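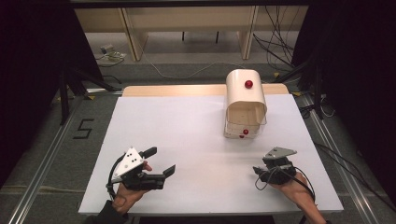
Why I Stopped Asking Which Gripper Is Better

When people visit our room they ask me always the same question: which one is better? They mean the grippers. We have tried several in the last year, and visitors expect a ranking, with one name at the top. I understand the wish. I also wanted such a ranking when I started, and I spent most of September trying to write it. In this essay I want to explain why I think the ranking was a mistake, and what I would put in its place.

First some background. Our group collects demonstrations with hand-held grippers. A person holds one in each hand and does a task on a table, and the position of each hand is followed by the marker plate on top. Later the same motion is played by two arms. I came to this work from packaging machines, where a gripper does one movement for ten years and everyone is happy. In this new work the gripper must do everything, and it must also be comfortable for a human hand. These two wishes are not friends.

The comparison was between two designs. The Niltik has a short handle and stiff fingers. The Chala is longer, with softer finger pads and a trigger which needs less force. We bought the first and we borrowed the second from Westetti, a small workshop in Pivville which repairs laboratory equipment and builds a few things of its own. I did 743 trials in total, over five tasks, and I wrote every result in one table. When I finished, the Niltik had won by 52 trials. I was proud of this number. I printed it and put it on the door.

Then my colleague Kirstin Laing asked me a simple thing. She asked who had held the grippers. The answer was me, in all the trials. I am left-handed, I have large hands, and I had used the Niltik for months before the Chala came out of its box. So my table was a measurement of one man and his habits. Kirstin repeated 133 of the trials with her own hands and the order turned around. She did not do anything special. The trigger of the Niltik is simply too far for her finger, and after some time she closes it late.

I think this is a general weakness in how our field compares tools. We write "success rate of the gripper" as if the gripper was alone on the table. In a hand-held system it is never alone. There is a wrist behind it, and a cable, and a person who is tired after lunch.

The cable deserves its own paragraph. No data sheet that I have read says how a cable pulls when the hand turns inward. For one-handed tasks it is not important. But when both hands work close together, for example when one wants to take a ball from the top of an arch and also reach under the arch into a clear container, each wrist must turn in its own way, and the cable turns with it. With a stiff cable you feel a small push against your skin, and you correct for it without thinking. The correction is then inside the data. The arm which plays the motion has no such cable, and it makes the same small correction for no reason. I watched it doing this for two days before I understood what I was looking at.

Of the five tasks, the arch is still my favorite. People laugh at it because it looks like a toy for a child. Two red balls, one on the roof and one below in the container, nothing more. But it asks good questions. The upper ball stands on a curve, so if the finger touches it from the side before the other finger is there, it can roll away. The lower ball is behind transparent walls, which the human eye handles well and a camera handles badly, and the gripper must go in under a roof where it is darker. A design which is good for the first ball is often poor for the second. Soft pads forgive you on the roof. Inside the container they are thick, and they touch the wall.

So which is better? For the roof, the Chala. For the container, the Niltik, if your hand is large. I do not know how to make one number of this, and I have stopped believing that the number would help anybody. A buyer who reads "better by 52 trials" will buy the wrong thing for his tasks and will think he was careful.

There is an argument against my position, and Zlata Kovalchuk, who pays for our equipment, makes it very clearly. She says that at the end somebody must sign an order for one product, and that an essay cannot be put in the order form. She is right about the form. I answer that a small table with three columns fits on the same page: the task, the person, the result. It is not pretty. It took us one afternoon to make, and she did sign the order after reading it, although she signed for both grippers and was not pleased about the price.

I would ask three things of people who publish comparisons like mine. Write how many persons held the tool and how long they knew it before the first trial. Show the failures separately for each task, also the boring ones. And please describe the cable, its thickness and the side where it leaves the handle, because someone in another city will lose two days as I did.

The first printed page is still on my door. Kirstin has written her initials next to the number, with a question mark, and I have left it there. In the next months we want to repeat the whole comparison with more hands, including some people who have never held such a device. I expect that their results will disagree with mine and also with Kirstin's. I will publish them in the three columns, and whoever wants the ranking must calculate it alone.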